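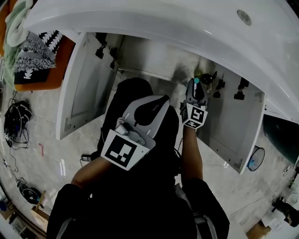 Under the sink, doors open, finally doing this.

5/9/24

Quick one tonight, I have to be up at stupid o'clock.

So the bathroom vanity. I've been putting it off for months. You open the doors to grab a toilet roll, something falls over, you shut the doors again fast. Not a system. Neusa came by Saturday, went looking for a band-aid and came back with a shoe brush and a look on her face. Fair enough.

Everything came out. All of it, onto a towel in the hallway. Which meant nobody could get to the bedroom for an hour but whatever.

What was in there, more or less: shampoo I hated and kept. Sunscreen from a vacation I barely remember. Hotel soaps (why). A hair dryer that smells like burning. Three kinds of drain cleaner, all open. One sock.

Threw out anything expired or crusty. Kept a pile of samples for Wumpini because she travels for work and will use them. The hair dryer goes to the electronics drop off, if I remember to put it in the car.

Then cleaning. Warm water, a bit of dish soap, old t-shirt. The white shows everything, esp. the glossy doors, and the little recessed part of each panel is a dust shelf. I went round those with a cotton swab like a crazy person. Worth it. Do the hinges too while the doors are wide open, mine had hair wound round the screws. Gross. Don't use the scrubby side of the sponge on glossy doors, I did that at my last place and you could see the swirls forever.

Back of the cabinet was the worst of it. You can't see a thing in there once your own head is in the way. I ended up going mostly by feel, then checking with my phone light. Missed a whole corner the first time.

Now it goes back in. My rules, made up on the spot:

Stuff I use every day goes in front, left side. Cleaning stuff on the right, in a bin, so if it leaks it leaks in the bin. Tall bottles at the back. Nothing on top of anything else!! That was the whole problem before.

I bought 2 clear bins from Latia for this, and they fit with a tiny bit of room to spare. I measured one wall and guessed the rest so that's pure luck. Had a Kandasamy catalog open for ages looking at a pull-out drawer thing but it was 80 dollars and you have to drill, and I rent. No thanks.

Still to do: something for the cotton pads, they just roll around in ther bag. And a liner for the bottom. Wumpini says get the wipeable kind and cut it a little short so the doors close right. She did hers in May last year and it still looks decent.

The top of the counter is a seperate post. There's a lot going on up there with the toothbrushes and I'm not ready.

OK bed. If you have a liner you like, leave it in the comments, I'm ordering this weekend.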